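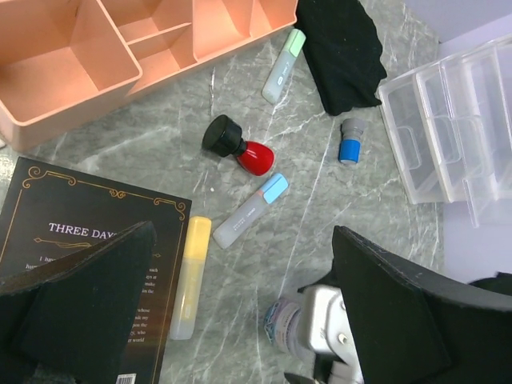

Page 4

Unit 4. Faults at the gripper: the Skotgate desk cell

Handout by Dean Garside. Revised December 1, 2018.

The Skotgate cell is a single arm with a two-finger gripper and a camera at the wrist. Its job is clearing a desk: pens, stamps, a book, small bottles, each one put away in a tray or drawer. The fault in this unit came up in June, during a long run of the Drarilum control software.

What went wrong

At pick 910 the arm closed on a highlighter and reported a good grasp. The pen had slipped. The arm carried nothing to the tray, opened, and logged a completed place. It did this 50 more times before an operator pressed the stop.

Two causes were found.

1. The grasp check looked at finger position only. With the closing force set to 60 percent, the pads pressed together far enough at one edge to give the same reading as a thin barrel. Look at the finger pads: black, with a felt-like surface and edges that show wear. A frayed edge changes where the pads first touch, and the software had no term for that.

2. The wrist camera was not used after closing. The fingers cover a good part of the view, including much of the dark book at lower left, so the Didik vision module had been told to ignore frames taken with the gripper near the surface.

Note on clear objects

The highlighters have translucent barrels and colored caps. On veined gray marble the cap is easy to segment and the barrel is poor. Didik often placed the grasp point too close to the cap — one reason the pen slipped at all. The clear drawer unit on the right gives the same trouble.

Changes made

Pads are now inspected at every shift change. The arm lifts, stops, and takes one frame before moving to the tray. Two failed lifts in a row stop the cell.

Reading for next time: the Ambrosio stop-circuit notes, sections 1 and 2. Bring your own fault tree for cause 1.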